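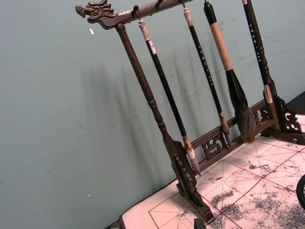 Dragon-headed brush rack on a writing mat

The slow hobby is the fastest-growing thing in your house

By Mpho Shezi
10 April 2023

The woman behind the till in the craft shop in Grestwood told me I would notice the difference in a fortnight. I had asked only whether the ink washed out of cotton. She didn't answer that, but she did say that calligraphy had changed her breathing, and then she sold me a starter set for £47.

I have since heard much the same about bread, whittling, darning, wild swimming, jigsaws and the keeping of moss. Each of them, I am assured, will lower my heart rate, mend my attention and return me to myself. Each has a starter set.

I should say that I have nothing against any of these things. My grandmother crocheted for sixty years and never claimed it did anything but produce blankets. She would have been baffled by the leaflet that came in my box, which used the word "journey" on both sides and told me to set an intention before opening the ink. My intention was to open the ink.

What bothers me is the claim, and how quickly it has hardened into something everybody knows. Ask where it comes from and you are pointed at studies. So I went and read a few of them over a wet week in November, the ones people kept sending me. They were small. One had a group of students colour in patterns for twenty minutes and then asked whether they felt calmer. They did, a bit. So did the ones who had been told to sit in a chair. Another followed its knitters for longer but found them through a knitting club, which is a bit like testing the merits of church in a vestry.

None of this shows that hobbies are useless. It shows that a pleasant twenty minutes is pleasant. The jump from there to the back of a box, where the thing is sold as a sort of medicine, is made by somebody in marketing.

One such somebody agreed to talk to me. Druno sells kits by post, a new craft every month, and it has done well enough to take over a second floor in its building. Its head of brand was friendly and quick and called the customers "makers" throughout. I asked how many makers finished a kit. She said finishing was an outdated way to look at it. I asked whether they kept a figure anyway. They did, and she wasn't able to share it.

A former packer there was more helpful. In one batch of 3000 linocut kits, he told me, customers were offered a free refill of lino if they sent in a picture of their first print. The firm had 340 replies. He thought that was rather good, compared with the candles.
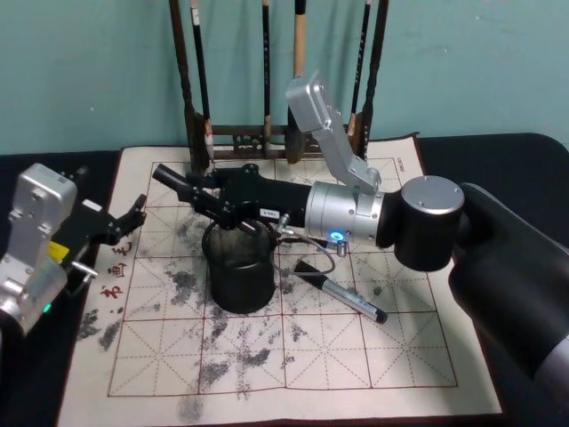 Hanging brushes and a practice mat

I believe him, partly from looking in my own cupboard. There is a ukulele in there. There is a sourdough jar I don't intend to open. They were all bought in the same mood, late in the evening, by a person who was tired and wanted to be a different one by the weekend. The buying did help, for the length of time it took the parcel to arrive.

It may be that the parcel is the product. If you want people to feel a small lift every month, a box on the mat will do it, and whether the lid comes off is neither here nor there.

The people I met who really did spend their evenings at something slow were a poor advert for calm. Adams, who mends clocks in a room above a chip shop and prefers to go by his surname, swore more or less without stopping for the hour I was there. He had dropped a screw. He has been mending clocks since he left the navy and said it had never once relaxed him. Why do it, then? He looked at me as though I had asked why he ate. "They're broken," he said.

I heard versions of this elsewhere. A lace maker spoke of her neck. A man who carves spoons spoke of his thumbs and of the price of decent cherry. They were all, as far as I could judge, quite happy, and they would all have been annoyed to be told it was good for them.

Meanwhile the claims get bigger. Sudolum, an app which reminds you to put down your phone and pick up a hobby, does so by sending messages to your phone. I tried it for 2 weeks. It congratulated me on a streak of mindful evenings, several of which I had spent watching snooker. It then suggested I pay for the full version, where the streaks can be shared with friends.

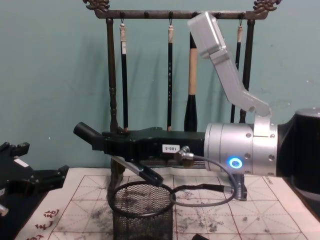
What it costs to be unhurried

Money comes into this more than the leaflets let on. An evening class at my local college used to teach pottery for a term at a price most people could find. It closed, and the nearest thing now is a studio where one session with a glass of wine costs more than half that old term did. You leave with a bowl, which they glaze for you.

That seems to me a real loss, and a duller one than the story about our ruined attention spans. A class has a teacher who tells you your handle is going to fall off. It has other people in it, and a caretaker who wants everyone out by nine. A kit has a card with a web address.

I did use the calligraphy set in the end. I wrote the alphabet, badly, and then my own name, and then a shopping list. My breathing was as before. The ink does not wash out of cotton.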